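Two Hands, One Wicker Box

Up on the mezzanine of the Plorkdale shared workshop, Thursday evenings belong to grippers. Ilango Shenoy started building them at his kitchen table last September, and the project -- he calls it Skarneser -- has since outgrown the kitchen. You hold one in each hand, do a small household job, and the recordings become practice material for a robot arm.

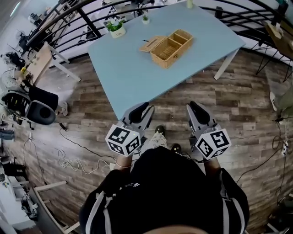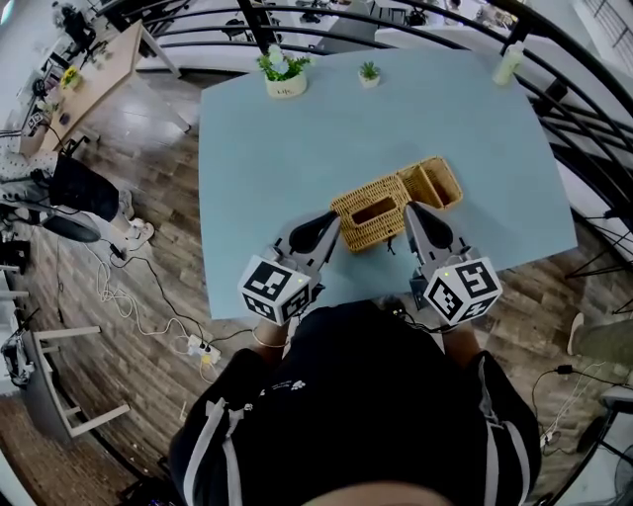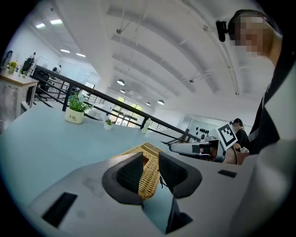
Wicker on a pale blue table, with potted plants at the far end.

Fingers first

The soft black fingertips took Shenoy longer than everything else put together. He threw out nine versions! Wicker is a wonderful test, he says, all bumps and gaps, and a hinged lid asks for a much lighter touch than you'd expect. The patterned cubes went on next, so the software can tell where each hand is and which way it's tilted.

What's on the bench now

The group has 1472 recordings saved and wants plenty more. Shenoy is redrawing the handle for smaller hands, and a print takes almost 10 hours, so he starts it before bed and runs downstairs in the morning to look.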